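Home > Young Readers > Everyday Things > Clothes and Cloth

Why Does a Sweatshirt Wrinkle?
Filed under: How Things Are Made; Ages 7 to 10
Shares 91 | Comments 5

A sweatshirt is one of the most common pieces of clothing in the world. Children wear sweatshirts to school, on walks, and on cool evenings in September. When a sweatshirt is dropped on a bed or pushed into a drawer, it does not stay flat. It makes folds, bumps, and creases. This page explains how the cloth is made, why it folds the way it does, and how to fold it neatly.

What is knit cloth?

Most cloth is made from yarn. Yarn is a long string of thin fibers twisted together. There are two main ways to turn yarn into cloth.

The first way is weaving. In weaving, one set of yarns runs up and down, and another set runs from side to side. The yarns pass over and under each other, as the strips do in a paper mat. Many bed sheets and jeans are woven.

The second way is knitting. In knitting, the yarn is bent into small loops, and each row of loops is pulled through the row before it. Most sweatshirts are knit. Loops can open and close a little when they are pulled, and for this reason a knit sleeve stretches when an elbow bends inside it.

What makes it soft?

The inside of a sweatshirt often feels fuzzy. At the mill, the cloth is passed over rollers covered with fine wire bristles. The bristles lift the ends of the fibers and make them stand up. This step is called brushing or napping. The raised fibers hold air, and air that stays still helps to keep a person warm.

Some sweatshirts are made of cotton, some are made of polyester, and many are a mixture of the two. A label that says "100% cotton" means that no other fiber was used in the cloth.

Why does the cloth fold?

Cloth bends easily because it is thin and its yarns can move. When cloth is pushed from one side, it has to go somewhere. It rises up in a fold. If it is pushed from several sides, it makes many folds at once, and some of them lie on top of others.

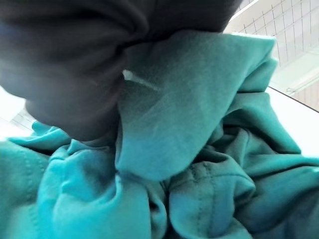 Thick cloth and thin cloth do not fold alike. A silk scarf makes many small, sharp folds. A sweatshirt makes rounder, puffier ones, for its cloth is thicker and does not like to bend tightly. Seams change the shape as well. A seam is a place where pieces of cloth are sewn together. It has extra layers and is stiffer than the cloth beside it, so folds often bend around a seam or stop when they reach it.

Color can also seem to change in a fold. A blue-green sweatshirt may look bright where light falls on the top of a bump and nearly black deep inside a crease. The dye is the same in both places. Less light reaches the bottom of the crease, and less light comes back to the eye.

What is topstitching?

Look closely at a sweatshirt near a seam. There may be a line of small stitches on the outside of the cloth. This is topstitching. It holds the layers flat and makes the seam stronger. Some seams have 2 rows of topstitching, side by side. Pockets and cuffs need strong stitching, as they are pulled many times each day.

Where does lint come from?

Lint is made of tiny fibers that have come loose from cloth. Rubbing loosens them, and so does washing. Pale lint shows clearly on a dark or bright garment. It can be picked off with the fingers or removed with a lint brush.

How to fold a sweatshirt

1. Lay the sweatshirt face down on a clean, flat surface.
2. Smooth the cloth with both hands, from the middle toward the sides.
3. Fold one side toward the center and lay the sleeve straight down.
4. Do the same with the other side.
5. If there is a hood, fold it down onto the back.
6. Bring the bottom edge up to the shoulders.

A sweatshirt must be fully dry before it is put away. Damp cloth in a closed drawer can begin to smell musty.

Try it yourself

Find a sweatshirt and a cotton handkerchief. Lay each one flat on a table. Place both hands on the cloth, a short distance apart, and slowly slide them toward each other. Draw the folds that appear. Which cloth makes the wider folds? Then try again with a seam between your hands.

Words to know

Fiber: a very thin strand, such as a single strand of cotton.
Yarn: fibers twisted together into a long string.
Knit: made of loops of yarn.
Seam: a line where pieces of cloth are sewn together.
Lint: loose fibers that collect on cloth.

Text by Noreen Gallagher. Reviewed for young readers by Hicham Chraibi.

Tags: clothes, cloth, sewing, folding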